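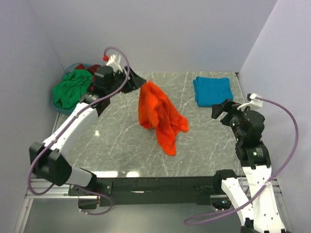 COMUNICADO DE IMPRENSA

Skatville reabre em junho com pista coberta, oficina de tábuas e entradas a 4 euros

Olá a quem nos lê nas redações, nas rádios locais e nos blogues que ainda resistem! Escrevo em nome do Skatville, o parque de skate que fica por trás do antigo mercado grossista, e escrevo na primeira pessoa porque já tentei fazer isto em tom oficial e ficou uma coisa tão engomada que nem a minha mãe passou do segundo parágrafo. Portanto vai assim.

A notícia é esta: reabrimos em junho, numa quarta-feira, às 16h00, depois de um inverno inteiro de obras. A pista coberta passa a ter 885 metros quadrados, o que para quem cá andava antes é um mundo de diferença (a versão antiga tinha um pilar mesmo no sítio onde toda a gente queria aterrar, e eu própria tenho uma cicatriz no cotovelo que o comprova). O pilar continua de pé, porque segura o telhado, mas o percurso foi redesenhado e agora passa-se bem ao lado dele.

O desenho das rampas é do ateliê Rutitz, que já tinha trabalhado connosco no bowl exterior e que voltou com uma paciência infinita para as nossas mudanças de ideias. Pedimos uma zona de rua a sério, com corrimão baixo, muretes e uma escada curta, e pedimos também um canto para quem nunca pôs o pé numa tábua. Ficámos com as duas coisas! O canto dos principiantes está do lado da entrada, tem o piso mais liso do parque e uma vedação baixinha que o separa do resto, para que um miúdo de seis anos possa andar aos ésses à vontade enquanto os mais velhos fazem as deles do outro lado.

A madeira e as ferragens vieram da Ritden, que aceitou entregar tudo em três viagens, à hora a que a rua ainda está vazia. Quem mora na vizinhança sabe que isto não é um pormenor: a rua é estreita, tem estacionamento dos dois lados e, da última vez que lá entrou um camião a meio da tarde, os autocarros ficaram parados até à hora do jantar. Aos vizinhos, aproveito para agradecer os meses de barulho aguentados com boa cara (e as queixas também, que nos fizeram trocar os painéis da parede norte por uns bem mais silenciosos).

Agora os horários, que é o que toda a gente me pergunta no supermercado. Abrimos de terça a domingo, das 10h00 às 21h00. As manhãs de terça a sexta ficam reservadas para escolas e grupos. A partir das 14h00 é entrada livre para todos os níveis, e ao domingo as primeiras 3 horas são só para famílias e principiantes. À segunda fechamos, varremos, apertamos parafusos e dormimos.

A entrada simples custa 4 euros e dá para o dia inteiro. Há um passe de época por 52 euros, válido até ao fim de setembro, com direito a cacifo. O capacete é obrigatório para toda a gente, sem conversa, e emprestamos a quem não tiver. Joelheiras e cotoveleiras são obrigatórias até aos 12 anos e muito recomendadas a partir daí, digo eu, com o meu cotovelo.

Outra novidade que me deixa aos pulos é a oficina. Chama-se Bermúdez, que é também o nome da mercearia que ocupava aquele espaço e cuja placa deixámos na porta, e vai funcionar todas as tardes. Dá para mudar rolamentos, trocar lixa, afinar os eixos ou simplesmente perguntar por que raio é que a tábua puxa sempre para a esquerda. Quem quiser aprender a fazer isto sozinho pode inscrever-se nas sessões de sábado, que são gratuitas para quem tem passe. As peças pagam-se à parte, ao preço da tabela afixada ao balcão.

No dia da reabertura teremos aulas abertas até às 18h00, depois uma sessão livre com música e, lá para o fim da tarde, bifanas no pátio (também há opção sem carne, já me perguntaram). A entrada nesse dia é gratuita e não é preciso marcar, mas quem vier para as aulas deve chegar um bocadinho antes para assinar o termo de responsabilidade. Os menores de 16 anos precisam da assinatura de um adulto, por isso tragam o adulto convosco ou o papel já preenchido, que está disponível na nossa página.

Para a imprensa: há visita à pista na mesma quarta-feira, às 11h00, com tempo para fotografias e entrevistas antes de abrirmos as portas ao público. Pedimos sapatilhas de sola limpa, que o piso é novo e eu ando a tratá-lo como se fosse a sala lá de casa. Se precisarem de estacionamento para carrinhas de reportagem, avisem-nos na véspera e guardamos lugar no portão das traseiras.

Gabinete de comunicação do Skatville
Pedidos de acreditação através do formulário de imprensa da nossa página, ou diretamente ao balcão, todos os dias úteis até às 17h00.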